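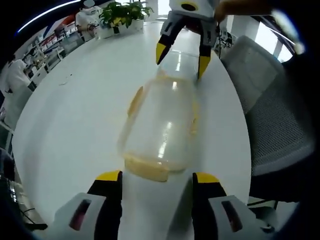 Ticket: yellow layer inside clear bottle, does not wash out
Opened by: Thabiso Rampersad
Product: Brollik clear bottle
Status: waiting for customer

Thabiso Rampersad, 9:40
Hello. I have a problem with one bottle from our office kitchen at Jesness. Inside, near the base, there is a yellowish layer. It makes a pale band around the bottom, and one thin yellow line goes along the side. The rest of the bottle is mostly clear. We keep a sweet milk drink in it, made from Poria powder.

What I tried already:
- warm water and dish soap, shaken well. No change.
- a long brush. It reaches the base but bends before the corner, so the band stays.
- left with soap water for 17 hours. The band became a little softer, I think.

I did not use bleach. Please advise if this is safe for the plastic.

Support, Alhassan Supplies, 10:25
Thank you for the details. Please do not use bleach or boiling water. Mix 400 ml of warm water with 6 teaspoons of baking soda, close the cap and lay the bottle on its side. Turn it a little every hour, so all of the band gets wet. After this, shake with a spoon of dry rice and rinse. Does the bottle smell when it is empty?

Thabiso Rampersad, 11:10
Yes, a weak smell of old milk. I start now. One question: must the cap be fully tight? It is a round table and I don't want it to leak on the chairs.

Support, Alhassan Supplies, 11:18
Fully tight is fine with baking soda. Do not add vinegar to it while the bottle is closed.

Thabiso Rampersad, 18:30
Result after 7 hours: the line on the side is gone. The band is almost gone, but I can still feel something in the corner with the brush. The smell is less. I will repeat one time with fresh mix and leave it overnight. Please keep the ticket open.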